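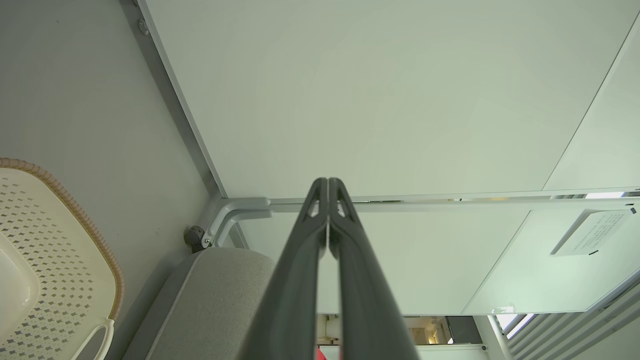
White panel and gray rail, corner joint and knob at left.

Nov 17, 2003

Laundry and the board today, in that order on paper and mixed together in practice. Up at the usual hour. Radiator on at the low setting. Read the Deker sheet again over coffee. It gives the board one paragraph and the frame one drawing, and the drawing shows a different foot.

The board is on its frame with the white panel in place. What I care about is the corner, where the horizontal rail meets the diagonal one. There is a curved bracket there, gray metal, and a small dark knob just below it. Gave the knob a quarter turn last night and marked the position in pencil in the notebook, page 164. If it has crept by the end of the week I will put a washer behind it. The sheet says to use the supplied one. No washer was supplied. Wrote to Villanueva in May asking for the hardware list and got back a price list, which I have kept for the shelf dimensions.

Checked the height of the bottom rail against the Plandano drawing. 432 mm on the drawing. My tape agrees to within 2 mm, and I put the difference down to the floor, which falls toward the window. I don't intend to shim it. A board on casters will be somewhere else by next month anyway.

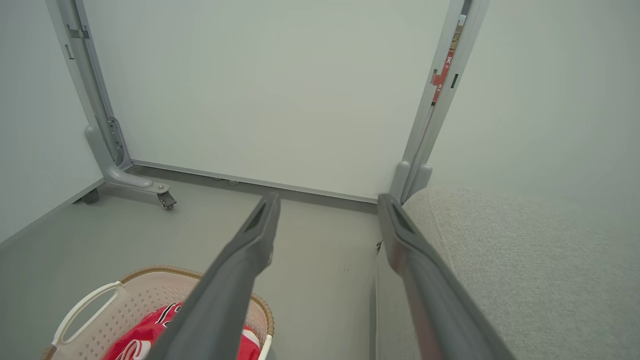

The basket stays by the sofa until everything in it is sorted. Rule adopted last winter, after the sofa itself became the sorting area and stayed that way through three wash cycles. Reds are one load, cold, short spin, no softener. Whites go separately at the long setting. Anything with printed lettering is turned inside out before it goes in the machine and folded with the print inward when it comes out. The print on the older shirts cracked at the fold lines before I started doing this. The newer ones are holding.

Detergent: I am down to the last of the Cusia powder. The box is the 4000 g size and it has lasted longer than the liquid did, though I have been measuring with a proper scoop this time, so the comparison is worth little. Will buy the same again. The liquid left a film in the drawer that had to be brushed out.

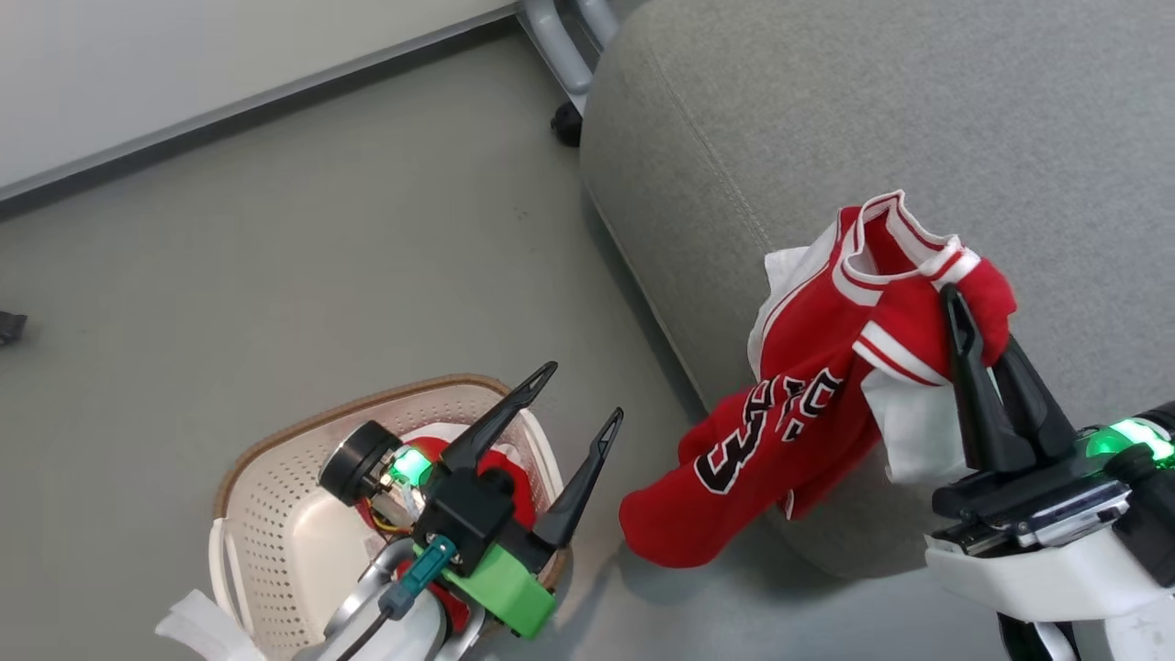 Basketball jerseys are awkward to fold. The shoulder straps are narrow and the body is wide, so the shirt method leaves a loose flap at the top. Current procedure is lay flat, front up, fold each side to the center, then bottom to neckline in two passes. The knit slides on itself and the stack leans. Hangers would fix the lean, but the closet rod is full and I am not adding a second rod before the wall has been looked at.

Remaining: wipe down the board, order washers, clean the lint filter. The sofa seam needs the narrow vacuum nozzle, which is in the hall cupboard behind the ironing board. Left it for tomorrow.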